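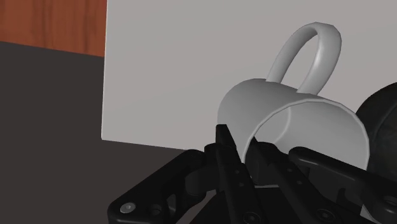 Elvira Pacheco

Demonstration gathering in simulation

Demonstration gathering is the part of robot learning in which a person, a script or an older control program carries out a task many times so that a learning system can be trained on the results. Each completed run is called a demonstration or an episode. When the work is done in simulation, the robot, the objects and the room are computer models, and the record of each run is produced by the same program that draws the pictures.

Contents of an episode

An episode is a series of time steps. At each step the program stores one or more camera images, the positions of the arm joints, the opening of the gripper and the command that was sent next. Many sets also store a short written instruction, such as "pick up the mug." The camera may be fixed in the room or mounted near the wrist of the robot. A wrist view shows the fingers and the object at close range, as with the black gripper and white mug, but it shows little of the rest of the workspace.

Simulated episodes can also hold values that are hard to measure on a real robot, including the exact position of every object and the contact forces at the fingertips. These values are often used for sorting and checking and then left out of training, as the finished system will not have them.

Methods

In teleoperation, a person steers the simulated arm with a handheld controller, a 3D mouse or a smaller copy of the arm. The motions vary from one operator to the next, and pauses and corrections are kept in the record. In scripted gathering, a planner with full knowledge of the object positions computes each motion. Scripts are fast and can run overnight, but their motions tend to look alike. A third method starts from a small number of human runs and adapts them to new object positions, then replays them and keeps the ones that succeed.

The Kundville mug set

The Kundville set is a small collection of tabletop episodes made with the Skimen simulator and a two-finger gripper. Operators recorded 722 episodes by teleoperation. A replay tool called Bandara produced a further 2,133 attempts from these, of which 1,856 passed the success check. The set was divided into 7 groups according to the starting pose of the mug: upright, inverted, or on its side with the handle in one of five directions.

Mugs are common in this kind of work. The body is a plain cylinder, but the handle gives the object a clear direction, and a mug can be held by the rim, the body or the handle. A mug on its side may also roll when a finger touches it. In the Kundville set, the sideways groups had the lowest pass rates in replay.

Checking and filtering

Success is usually decided by a rule, for example that the object must be above a given height and still in contact with both fingers at the final step. Such rules can pass runs that a person would reject, including those in which the mug is wedged against another object. For this reason a sample is often reviewed by eye. Failed runs may be thrown out or kept under a separate label for training a system to detect errors.

Limits

Simulated friction and contact differ from those of real materials, and rendered surfaces are often cleaner than real ones. Common responses include changing the lighting, colors and friction between episodes, and adding a smaller number of real demonstrations. The Cisonance file format, used for the Kundville set, stores simulated and real episodes in the same layout so that the two can be mixed during training.

See also: imitation learning, teleoperation, grasp planning, domain randomization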